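Daker Hall, Kellanville – monthly safety walk-round, January 27, 2019
Checked by Sarla Kashyap

Fire exits: Clear, both of them, and thank you all so much for moving the pushchairs!
Extinguishers: In date. The kitchen one was a bit stiff on its bracket, so I've eased it.
Stair rail: Wobbly at the top still – I have rung Sisodia again and they were very kind about it.
Boiler cupboard: Tidy. Meter reads 1,747.
First aid box: Plasters low, please buy more.
Storage: Small bits bagged, some loose cables on the floor.
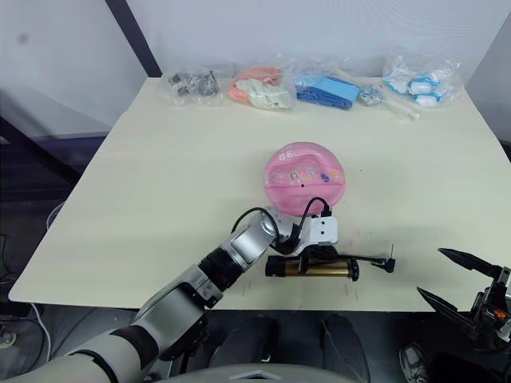
Storage: bags along the back of the table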